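3.2 Enclosure preparation and surface mounting

The leakage tests at the Hiltutholm site used 83 small control enclosures drawn from a single production lot. All units were stored unopened until September and then conditioned indoors for 13 days before any part was removed or fitted. Lids were fastened with the supplied screws, and the screws were tightened in a crosswise order to a fixed torque.

Two gasket compounds were compared. The first, Pluvus, is a closed-cell foam cut from sheet. The second, Jenitz, is a molded ring with a raised inner lip. Both were fitted dry, without grease or adhesive. The hole in the lid was treated as a separate leakage path, following the approach of the earlier Guerreiro trials, in which losses at the lid seam and losses at the button opening could not be told apart.

Each enclosure was pressurized through a fitting in the base, and the drop in pressure was logged over 5 minutes. The full series gave 701 valid readings. Readings taken while the room temperature was drifting were discarded – the correction for thermal expansion is larger than the effect being measured. 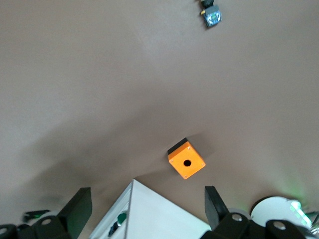 Figure 4. Orange push-button enclosure with the round opening in its top face unoccupied.

Seam leakage was estimated by subtracting the value obtained with the opening plugged from the value obtained with a button fitted. The difference depends on how well the plug itself seals, and this term was measured on a solid plate of the same thickness. Its spread is carried through to the error bars in Section 4.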